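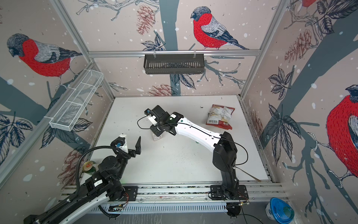

3.1 Choice of surface and backdrop

The brief from our course supervisor, Natalina Gentile, asked for a storage and sorting layout for small household packaging that could be cleared and reset in a short time. We compared two surface finishes in May and chose plain white, mainly for contrast. The drawback is that it shows everything: dark crumbs and specks stand out on the tabletop next to a crumpled red and cream snack bag and a small clear bottle. A gray finish would hide this dirt, but small clear items would be harder to find against it. The patterned walls, with their bullfinches and pine cones, are a wallpaper left as we found it. We planned to cover it and dropped the idea when the cost of panels used up the margin in the Homlow estimate.

3.2 Baskets

Two baskets were fitted to the walls. The black slotted one hangs from the rail at the back on two small hooks and can be lifted off for washing. The white wire mesh one is long and narrow and is mounted on the left wall. In the first layout both were to hang from the rail, but the long basket took up space needed for tall items. Flat packaging is assigned to the white basket and small rigid items to the black one. Bottles are not stored in either – they stay upright on the table until sorted.

3.3 Bottles

Bottles are sorted by color first and by size second. Caps are left on during sorting, as loose caps were the most common item lost in the trial runs. The trial set was made up of 200 items, and 13 caps went missing in the one run where caps were taken off beforehand. We did not repeat that run.
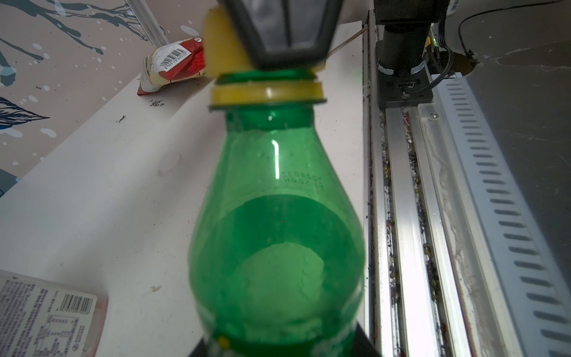

Figure 2. Green plastic bottle with yellow screw cap, upright, cap left on.

Translucent colored plastic gave us one labeling problem. Characters molded into the far side of a bottle can be read through the wall, but they appear mirrored. The recording sheet, adapted from the Nanetti template, now has a separate column for marks read in reverse.

3.4 Cleaning

The surface was wiped between runs with a damp cloth. Ring-shaped stains and scuffs are not always removed by this method, and a mild cleaner should be tested. Total spending to date is 2950 dollars, of which 812 went to the tabletop and fittings. The remaining items are listed in Appendix B.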